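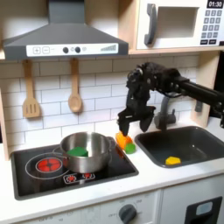 The river at Ellmont had been declared dead twice, once by the state and once by my uncle, who had fished it. So when the Widik Creek Cleanup announced its February session, I signed up mainly to get out of painting the hall.

We met at 7 in the morning below the Dalen bridge. A woman in waders handed me a sack and a pair of tongs and told me I had the left bank.

"What's on the left bank?" I asked.

"Mud," she said. "Some of it's ours."

By the time the coffee arrived I had pulled out a car seat, a church sign and most of a tuba. The man next to me had found nothing but bottle caps and was taking it hard. He kept looking at the tuba.

"You could have the mouthpiece end," I said.

"I don't want charity," he said, and took it.
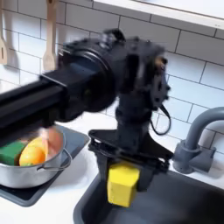
The counter, with the arm over the sink.

At 10 the mayor of Sturkent came down to have a word with us. Sturkent is upstream. He said his town had always valued the river, and while he was saying it a lawn chair floated past behind him. It was a decent chair. The woman in waders went in up to her ribs and got it, set it on the gravel and offered it to him. He sat down, too, which I thought showed character, or tired feet.
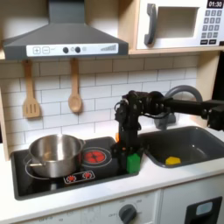
By Idun Eklund

They weighed everything on a feed scale at the end. It came to 988 pounds, and the tuba man asked if we could look for another twelve. So four of us went back in, with the mayor holding the sacks in his good shoes.

Near the bridge something moved under my tongs. It was a crayfish, a small one, furious, with both claws up. I called the others over and we stood around it in the cold water while it threatened each of us in turn.

"Does that count toward the weight?" said the tuba man.

I put it back where I'd found it, and then I gave it a bottle cap, in case it was attached to the place the way it was.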